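10/4/26, Clarach widget, exit overlay

Moved the Masson trigger from scroll depth to idle time, 18 s. The old rule fired twice on short pages. Session flag now set on open, no longer on close.

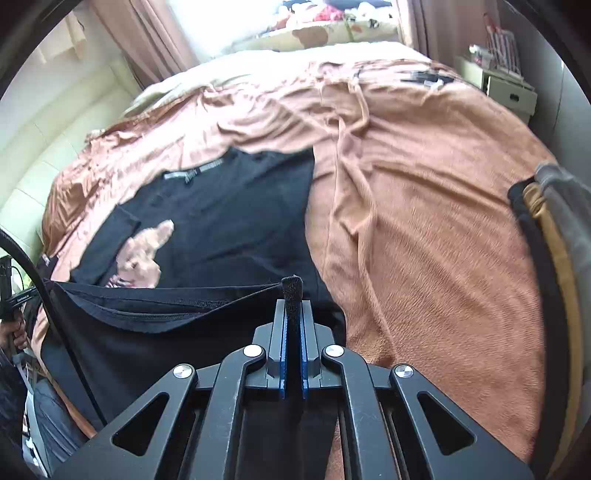 Black tee on the bed, fabric tip pinched in the gripper jaws.

Pulletti build: overlay traps focus correctly, but Esc does nothing while the email field is active. Listener was bound to the
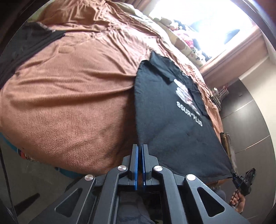 wrapper; rebound to document, fine in both browsers. Script is down to 486 lines. Zulen theme still overrides our z-index. Left open.
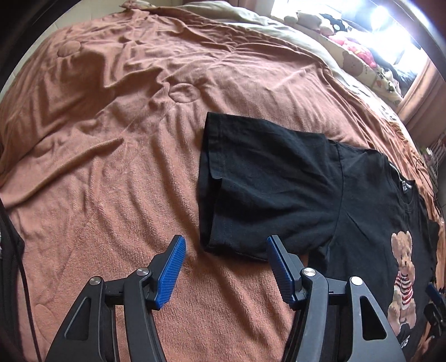

Gripper fingers apart, one tip at the shirt's lower edge.

To do: cookie expiry, 2 days or 6? September logs don't settle it.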